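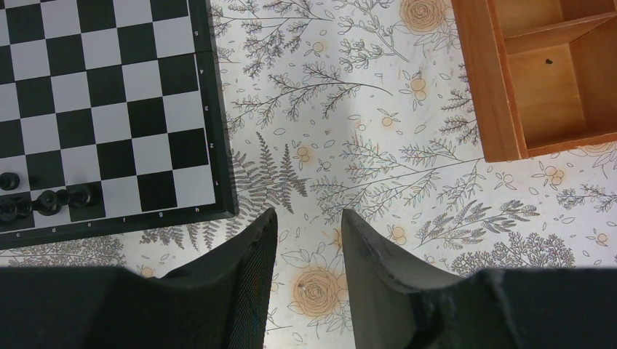
沢渡 貴文
Jusville 教示データ担当

件名:Re: [teleop-ml] チェス駒課題の教示手順と除外基準について
2021年8月25日

沢渡です。返信が遅くなりました。引用の順に答えます。長くなったので、手順書に反映したいところだけ拾ってもらえれば足ります。

> 7月分のデータを読み込んでみました。駒を並べる課題について、学習側から
> いくつか確認させてください。
>
> 1. 把持の直前で手先が止まっている時間が、操作者によってかなり違います。
> 止まる位置は決めてありますか。決めていなければ、こちらで静止区間を
> 間引いてもよいでしょうか。

止まる位置は決めてあります。手順書の版が古いままだったので、そちらに渡っていなかったと思います。現行の手順は次のとおりです。

リーダー側の腕を握ったら、まず指を開いた状態で目標の駒の手前まで持っていきます。高さは隣の駒の頭より上です。そこで手首カメラの映像を見て、目標の駒が左右の指先の間に来ているかを確かめます。ずれていたら水平にだけ直し、それから下ろします。下ろしながら横に直すのは禁止にしました。7月の前半は禁止していなかったので、斜めに降りている軌道が混ざっています。

静止区間の間引きは待ってください。止まっている間に操作者が画像を見て判断しているので、そこを全部詰めると、確認の前後で指の位置がいきなり変わるように見えます。長すぎるものだけ詰める案なら賛成です。しきい値はそちらで決めてもらってかまいませんが、元のファイルは残しておいてください。以前、間引いた後のものを上書きして戻せなくなったことがありました。

なお、慣れた操作者ほど止まらずに降りていく傾向があります。早いのはよいのですが、後から見たときにどこで合わせたのかが分かりません。収集を始める前に、止まってから降りるよう口頭でも伝えています。

> 2. 盤の向きはどう決めていますか。通常の初期配置だと思って読み込んだら、
> 色と段の対応が合いませんでした。

こちらの盤は、黒い駒を1段目の側、淡い色の駒を7・8段目の側に置いています。通常の対局とは逆です。最初の収集でこの向きに置いてしまい、その後は前のデータと揃えるためにそのまま続けています。チェスの規則は課題に使っていないので、学習には影響しないと考えています。ただし、言語指示を付ける段階になって「白を1段目に」のような文が入ると矛盾します。指示文は色と升目の名前だけで書き、どちらの陣地かは書かないようにしてください。

盤は折りたたみ式で、中央に継ぎ目があります。継ぎ目をまたいで駒を滑らせると引っかかるので、移動はすべて持ち上げて行います。押して動かした記録が混ざっていたら、収集側の手順違反なので番号を知らせてください。こちらで外します。

> 3. 腕が二本ありますが、どちらで取るかの規則はありますか。同じ位置の駒を
> 左で取ったり右で取ったりしているように見えます。

規則はありますが、守られていない時期がありました。現行では、盤の左半分は左腕、右半分は右腕です。中央寄りの駒は、置き先の側の腕で取ります。使わないほうの腕は盤の上から外して待たせます。

両腕が盤の奥に寄った状態だと、固定カメラからは奥の段の駒が手先に隠れます。固定カメラだけで成否を判定しようとすると、ここで間違えます。配置を知らない方もいると思うので、台の全体が分かるものを付けておきます。
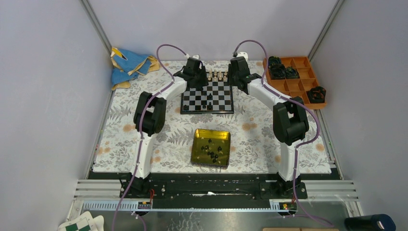 作業台。奥にチェス盤、その手前に黒い駒の入った金色のトレイ。固定カメラの映像。

トレイの駒は立っているものと倒れているものが混ざります。これは意図したものです。全部立てて並べると取りやすくなりすぎて、倒れた駒の取り方がほとんど集まりません。倒れた駒は胴の細いところを挟み、持ち上げてから手首を起こして置きます。起こす動作はリーダー側で操作者の手首に負担がかかるので、続けて行うのは2回までにして、間に立っている駒を入れています。

盤の中ほどに駒が固まっている状態も、開始状態として認めています。混み合ったところから一つ抜く動作は失敗しやすく、隣を倒すことがあります。隣を倒しても、目標の駒を置けていて、倒した駒を元の升に戻していれば成功として扱います。戻していないものは失敗です。ここは判定者によって割れていたので、今回はっきり書いておきます。

ケーブルは腕の外側に沿わせてあり、手先の近くでは輪になるように余裕を持たせてあります。手首を大きく返すとケーブルに引かれるので、返しきる前に肘の側で逃がしてください。Ragnarsson の収集マニュアルの図とは取り回しが違うので、あちらをそのまま見て配線し直さないようにお願いします。

> 4. 除外の基準を教えてください。こちらで数えたところ、受け取った 1,685 本の
> うち 419 本に除外の印が付いていました。多いように思います。

本数はこちらの台帳と一致しています。多いのは確かです。理由は大きく分けて3種類あります。

ひとつは同期のずれで、手首カメラと関節角の時刻が合っていないものです。これは 7月の途中で記録側の設定を直したので、以降はほとんど出ていません。直す前のものは、後から時刻を合わせ直せば使えるかもしれません。Gasard の同期ツールで試したところ、うまく戻ったものと戻らなかったものがあり、見分ける方法がまだありません。当面は除外のままにします。

次に、操作者の手直しが多すぎるものです。一度つかんで離し、またつかむ、という動作が何度も続くものは外しています。一度だけのつかみ直しは残しています。失敗から戻る動作も覚えさせたいので、きれいな軌道だけを選ぶことはしていません。何度目から外すかは判定者の目で決めているため、そろっていません。ここは基準を数字にしたいので、案があればください。

最後は、終わり方がそろっていないものです。駒を置いた後、指を開き、まっすぐ上に抜いて、待機位置に戻って終了、と決めていますが、置いた直後に記録を止めてしまったものがかなりあります。指を開く前に切れていると、置けたのかどうかが分かりません。指を開いた後まで入っていれば、戻りがなくても印を外してよいと思います。来週までに見直して、台帳を更新します。

> 5. 位置合わせの見本になる区間があれば教えてください。操作者ごとの差を
> 見るときの基準にしたいです。

5段目に黒のポーンを一つだけ置いた配置が、見本としては分かりやすいと思います。左右の升が空いていて、ほかの駒の影響を考えずに位置合わせだけを見られます。奥には淡い色のポーンが7段目に並び、6段目は空けてあります。
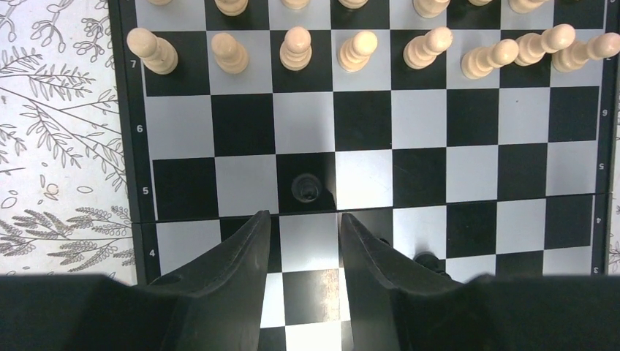
この配置で見てほしいのは、左右の指先の間と駒の中心がどれだけ一致しているかと、指先の高さです。手首カメラは近い距離で見ているので、駒の頭は真上から外れるほど傾いて写ります。頭に合わせてしまうと台座の位置とずれることがあり、初めての操作者はたいていここで間違えます。合わせる相手は台座と升目の線だと教えています。

もう一点、指そのものが画面の下側をかなり占めるので、手前の段は隠れます。手前の駒との距離は手首カメラでは分かりません。操作者には固定カメラの映像も横に出しておき、降りる前に一度そちらを見るように言っています。学習側で手首カメラだけを入力にする実験を予定しているなら、手前の段の成功率は別に集計したほうがよいと思います。

升目の黒いところは光の加減で反射が出ます。黒い駒が黒い升に立っていると、台座の輪郭が取りにくくなります。照明の位置は変えないでください。変えるなら日を分けて、台帳の備考に書いてください。

> 6. 手で直接腕を動かして教える方法(ダイレクトティーチング)は試しましたか。
> 遠隔操作より楽ではないかという意見が出ています。

試しました。腕を直接持って動かすと、粗い移動は確かに楽です。ただ、持っている人の手がカメラに入ります。特に手首カメラでは手が近くに大きく写り、そのままでは学習に使えませんでした。軌道だけ記録して後で再生し、再生時に撮り直す方法も試しましたが、駒の初期位置を毎回正確に戻す必要があり、準備の時間が遠隔操作の収集時間を超えました。

駒のように小さくて倒れやすいものには向かないと判断しています。布をたたむ課題なら条件が違うので、Brilex の班で試すという話があれば、治具は貸し出せます。

遠隔操作の欠点は、力の感触が返ってこないことです。駒をつかんだかどうかは映像で判断するしかなく、慣れないうちは締めすぎます。リーダー側の握りに止めを入れて、必要以上に閉じないようにしてから、駒が飛ぶことは減りました。止めの位置は駒の太さに合わせてあるので、別の課題に移るときは必ず外してください。外し忘れて細い物をつかめず、一日分を取り直したことがあります。

台に敷いてある植物柄の布についても質問をもらっていました。柄のある布は当面このままにします。無地に替えると、これまでのデータと背景が変わります。布は駒を置くときに引っ張られてずれることがあるので、毎回、収集の前にしわを伸ばし、盤の位置を確かめてください。盤が少し回っているのは問題ありません。角度は開始ごとに少し変えることにしています。

こちらからのお願いは次のとおりです。

・静止区間を詰めるときは、しきい値と対象の番号を一覧にして送ってください。
・押して駒を動かしている記録を見つけたら、番号だけでよいので知らせてください。
・つかみ直しの回数の基準について、案をください。

手順書は今回の内容を入れて版を上げます。古い版は共有フォルダの旧版のほうに移しておきます。同期ずれの件は、Gasard のツールの設定を変えてもう一度試してから、別のスレッドで報告します。

沢渡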